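# Flekthorpe hostel to add 16 rooms before winter

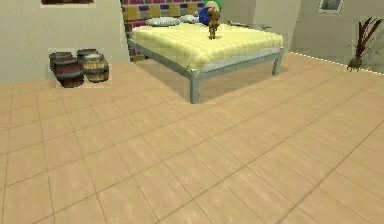

*A computer-rendered bedroom with a metal-framed bed and a tiled floor.*

The walkers' hostel at Flekthorpe will close for two months from September while its old dairy wing is turned into bedrooms.

The work will add 16 single rooms to the site, which at present has dormitories only. Gullville district council approved the plans in July after a second round of comments from people living on the lane. The main complaint was parking, and the owners have agreed to rent a field next door during the summer.

Nerea Cifuentes, who manages the hostel, said bookings from people travelling alone had risen for three years running. "They ring up, hear it's a dormitory and try somewhere in Vikutstead," she said. "We lose them for the whole walk."

The hostel took 778 bookings last season. It stands at the halfway point of the Cordero path and is the last place to stay before the moor.

Builder Wycliffe Magesa said the dairy roof would be dealt with first, as 200 slates need replacing. The kitchen and drying room will stay as they are.

Anyone with a booking during the closure will be offered a refund or a later date. The camping field stays open, with cold water only.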